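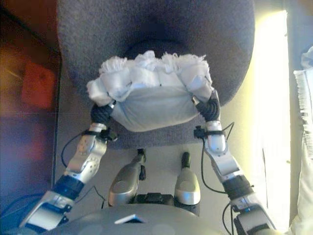 Slide 1. Moisture regain is the weight of water a textile holds at equilibrium, given as a percentage of its dry weight. Most complaints that reach the Mullmont lab are about edges, where the yarn is least bound. A fringe such as the white one on this slide, frayed and spread out in tufts, has far more exposed surface per gram than the smooth face below it. Treat the two as separate specimens. Cut, label, weigh separately.

Slide 2. Conditioning. Standard atmosphere is 20 degrees C and 65 percent relative humidity. Approach equilibrium from the dry side every time. Cotton approached from the wet side reads high – this is hysteresis, and it accounts for most of the spread between our first two rounds. Pause here for questions on the curve.

Slide 3. Data set. 3,408 weighings in total, of which 2,151 were kept. The rest were dropped for one of two faults: balance drift over the limit, or a door opened during the last hour of conditioning. Hanna Olszewski has the drift logs if anyone wants them. The Evolik series starts in April and uses the new weighing bottles, so do not compare it directly with the earlier Witkowska series.

Slide 4. Oven method. Dry at 105 degrees C to constant weight. Stopper the bottle inside the oven, then cool in the desiccator. Do not weigh warm; convection lifts the pan and the reading comes out low. Some 49 specimens had to be repeated for this reason alone.

Slide 5. Fringe against ground cloth. Read the two columns from the table, do not paraphrase. The fringe gets to equilibrium sooner – the final regain is close to the same, as expected for one fiber. If the values differ at equilibrium, suspect finish residue and run an extraction before reporting.

Slide 6. Open items. Dorota Laskowska is checking the blend correction for the Flundberg samples. 11 bottles are still out for recalibration. Skip this slide if the session is running late and go straight to the sorption plots.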